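Drima Hand: Final Report, Section 4
Grasp Trials in the Shared Workshop

Prepared by Fadwa El Fassi and Lahcen Soliman

The objective of this phase was to determine whether the Drima hand could pick up light household items from a crowded table. The finger linkages were assembled at the Plukden workshop in November, and the two tendon motors were replaced before testing began.

A total of 203 grasp attempts were logged. Paper cups were retained as the principal test item, as their walls deform under excess grip force. Cups were presented both upright and on their sides, among bottles, cans and packaged food.

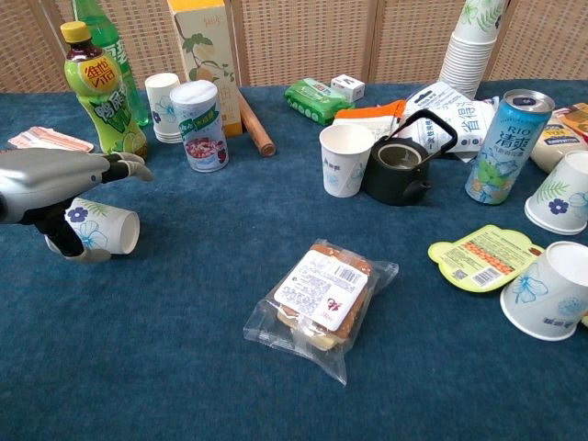 Siham Shawky asked in review whether the force limit should be set separately for each finger, noting that the thumb motor draws more current than the others. The team accepts this recommendation. Separate limits will be entered in the controller before the next round of trials.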